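How to Teach a Two-Arm Robot to Sort Spoons by Color
Written by Buppha Kaewsai
Stedetti Workshop Notes, part 2

In part 1 we connected the leader arms and the follower arms and we checked that they move together. In this part we will record the first real task. You hold the leader arms in your hands, the follower arms copy you, and the computer saves everything. Later the robot learns from these recordings.

I chose spoons for my first task and I recommend them also to you. They are cheap, they do not break, and they are more difficult than you think. A spoon lies very low on the table, so the fingers must come down close to the surface without pushing on it.

What you need

- two follower arms fixed to one frame, and their leader arms
- the Plelero recorder, installed and tested
- three shallow bins in different colors
- spoons with blue handles, with orange handles, and gold ones
- one free afternoon

Step 1. Decide the rule and write it on paper

My rule is simple. Blue handles go to the yellow bin, orange handles go to the orange bin, all-gold spoons go to the blue-green bin in the middle at the back. Write your rule and put the paper where the operator can read it. When I kept the rule only in my head, I changed it two times without noticing, and I had to delete 33 recordings.

Step 2. Spread the spoons

Take all spoons in two hands and let them fall from low height. Do not arrange them nicely. If some spoons cross each other, leave them so. The robot must also learn to pick the top one first. Only move a spoon if it is in a place where no arm can reach.
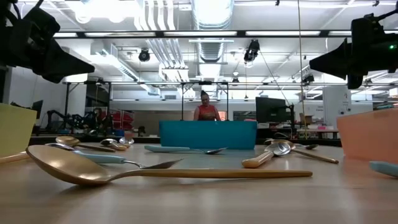 Before you go to the next step, look if each color is present on the table. It is easy to forget one kind of spoon in the box, and then the recording has a bin which never gets anything. Also please step back from the table before the arms wake up. The first movement to the home position is faster than the others.

Step 3. Start the recording

Press Start in Plelero and wait for the second beep. The first beep means only that the cameras are ready. If you move after the first beep, the beginning of your motion is lost.

Keep the leader arms still for one slow breath. Then begin.

Step 4. Pick by the handle

Close the fingers on the handle, near the bowl if you can. The bowl is smooth and round, and the spoon turns when you lift. Go down slowly, close, wait a little, and lift straight up. When the spoon is in the air you can move quicker.

Use the left arm for the left side and the right arm for the right side. For the middle bin both arms are allowed, but not at the same time. You can hold a spoon with one arm while the other is picking, this is fine and it saves time. Keep your eyes on the place where the two grippers come near each other.
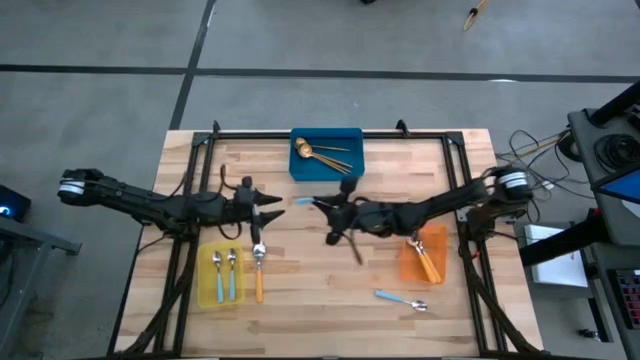
Reading time: 5 minutes

Step 5. Put down, do not throw

Lower the spoon until it is inside the bin, and then open. I know that dropping is faster. But a dropped spoon can jump out, and the robot will copy your dropping very faithfully.

Try to lay the spoons in one direction. It is not part of the rule, but then the bin has space for the last ones.

Step 6. When you make a mistake

If you lose a spoon, pick it again and continue. Such a recording is useful, the robot sees how to repair the situation. Stop and delete only in these cases:

- the arms touched each other
- a spoon fell on the floor
- you put a color in the wrong bin and did not correct it

My friend at Suwannarat deletes every recording with a lost spoon. Her robot was good until the first slip, and after this it closed the fingers on air again and again.

Step 7. Watch the wrist cameras

After every ten recordings, open the last one and play only the wrist views. Fast turns of the wrist make the picture blurred. A little blur is normal. If you see blur also in the moment of closing the fingers, you are moving too quickly there. Check also that the finger pads are still in the same place in the view as in your first recording. If they have moved, the camera screw is loose. 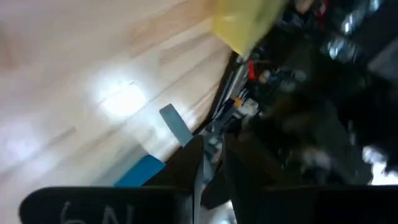
Step 8. Save and name the set

Give the set a name with the task and the rule, for example spoons_blue_to_yellow. Do not use only "test" or "new". I have a folder from December with four sets called "new" and I still do not know what is in them.

How many recordings?

I trained first with 521 recordings and the robot found the spoons well but often mixed the bins. With 700 it was clearly better. Now I have 1,546, and the crossed spoons are also mostly correct. Begin with a small set, train, look at the errors, and record more of exactly those situations.

In part 3 we will load the set into Flelum and start the training.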